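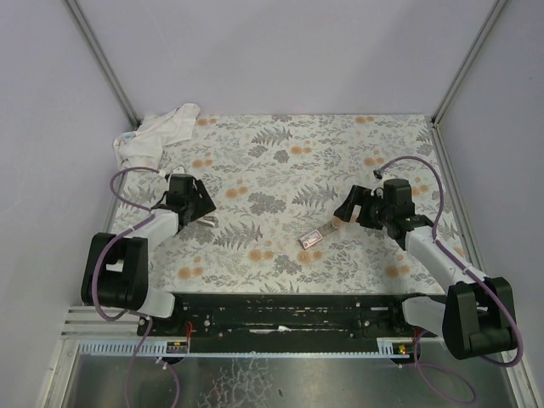
Peut-on semer des spores de fougère récoltées l'été précédent ?

Les spores brunes se gardent très bien d'un été à l'autre dans un sachet en papier, au sec. Celles qui sont vertes à maturité (osmondes, matteuccia) doivent être semées dans les jours qui suivent la récolte.

Bonjour la liste,

Je réponds au message 3472, que je recopie plus bas pour ceux qui viennent de s'inscrire. Quel plaisir de voir quelqu'un se lancer dans les spores ! J'en sème tous les ans depuis que je suis tombée dans la marmite et je ne m'en lasse pas, même quand une boîte sur trois finit en purée d'algues.

> Le 21 août 2018, un abonné de la liste a écrit :
>
> Bonjour à tous,
>
> Je lis la liste depuis le printemps et je n'ai encore jamais osé écrire. J'ai dans le jardin un beau pied de polystic, acheté sous le nom de 'Sayce' à la pépinière Fistdale, et une fougère femelle ramassée il y a longtemps chez mes parents, du côté de Sovska. J'aimerais multiplier les deux.
>
> J'ai posé une fronde de chacune sur une feuille blanche. Sous la première j'ai récupéré une poudre brun foncé, sous la seconde presque rien, quelques paillettes claires. Est-ce que ce sont des spores ? Faut-il semer maintenant ou attendre le printemps ? Et est-ce que 'Sayce' sera fidèle ?
>
> J'ai aussi lu qu'il fallait passer le terreau au four. Ma moitié n'est pas enthousiaste. Y a-t-il un autre moyen ?
>
> Merci d'avance, et pardon si tout cela a déjà été traité.

Aucun pardon à demander, les archives sont un labyrinthe et la recherche ne comprend pas les accents.

D'abord la poudre. Brun foncé, très fine, qui dessine le contour des pennes sur le papier : ce sont bien des spores, bravo ! Inclinez la feuille et tapotez doucement. Les débris de sporanges glissent les premiers, les spores s'accrochent un peu au papier. On recommence deux ou trois fois et on obtient une récolte bien propre. Les paillettes claires de la fougère femelle sont sans doute des sporanges déjà vides ou des bouts d'indusie. Regardez sous les frondes avec une loupe : si les sores sont tout roux et ébouriffés, c'est trop tard pour celle-là, mais il y a souvent des frondes plus jeunes au centre du pied qui mûrissent plus tard. Cherchez des sores encore bombés, bruns et luisants.

Pour la date, je sèmerais le polystic tout de suite, et je garderais une pincée de spores pour un second essai en mai. Le mien est toujours mieux parti à la fin de l'été, alors qu'une amie de la liste ne jure que par le printemps. Il faut essayer les deux, c'est comme ça qu'on apprend sa maison, sa fenêtre et son eau.

Le terreau maintenant. Le four marche mais l'odeur est épouvantable, je comprends très bien la moitié réticente. Je fais tout à l'eau bouillante :

– un petit pot en plastique transparent avec son couvercle (j'utilise les pots Ondik, ils ferment bien et s'empilent) ;
– du terreau à semis tamisé, tassé sur deux doigts ;
– un rond de papier absorbant posé dessus, puis l'eau bouillante versée lentement, jusqu'à ce que ça ruisselle par le fond ;
– on laisse égoutter, on ferme, on attend que ce soit complètement froid.

Ensuite seulement, on enlève le papier et on sème. Très clair ! Tout le monde sème trop dru la première fois, moi la première. Une pointe de couteau pour un pot, c'est déjà énorme. Je plie une carte en deux, je mets la poudre dans le pli et je souffle à peine. Mouchez-vous avant, pas pendant. Et ne semez pas les deux espèces le même jour sur la même table, les spores volent partout et vous passeriez deux ans à vous demander ce qui a poussé où. Une étiquette sur le pot lui-même, au crayon, et pas sur le couvercle : les couvercles s'échangent.

Placez le tout à la lumière mais jamais au soleil direct, à 20 degrés si vous pouvez. Le rebord d'une fenêtre au nord est parfait. Et n'ouvrez pas ! Au bout de quelques semaines il y a un voile vert. Si c'est gluant et uniforme, ce sont des algues, on jette sans regret. Si on distingue à la loupe de minuscules lames en forme de cœur, ce sont les prothalles, et là franchement je danse dans la cuisine. La fécondation se fait dans un film d'eau, donc une brumisation à l'eau bouillie et refroidie, on referme, et on patiente encore. Les premières vraies frondes sont ridicules et adorables.

Repiquez par petites touffes, dans un second pot fermé, puis ouvrez le couvercle un peu plus chaque jour. C'est à cette étape que j'ai perdu presque toute ma série de l'an dernier, en allant trop vite un jour de vent sec.

Pour la fidélité de 'Sayce', je ne sais pas. Les polystics très découpés donnent en général une descendance variable : une partie ressemble au parent, une partie revient à la forme ordinaire, et de temps en temps il sort quelque chose de plus beau que l'original. Regardez aussi le long du rachis s'il y a des bulbilles, ces petits bourgeons bruns à la base des pennes. S'il y en a, couchez la fronde sur du terreau humide à l'automne, maintenez-la avec deux épingles à cheveux, et vous aurez des plants identiques au pied mère sans passer par les spores. Ceux-là seulement pourront porter le nom.

Quelqu'un ici a-t-il déjà semé 'Sayce' ? Nous sommes 423 sur cette liste, il doit bien y en avoir un ou une ! Je serais aussi curieuse d'avoir une description de la fougère de Sovska. Une fougère femelle aux pétioles rougeâtres, peut-être ? J'en cherche une depuis longtemps et j'échangerais volontiers des spores de scolopendre crispée, ou plutôt des morceaux de base de pétiole, vu que la mienne ne fait pas de spores du tout.

Pour l'échange d'automne, pensez à mettre vos sachets dans une enveloppe pliée, sans ruban adhésif près des spores. L'an passé j'en ai reçu 2 dont toute la récolte était restée collée au rabat.

Bons semis, et donnez-nous des nouvelles du voile vert !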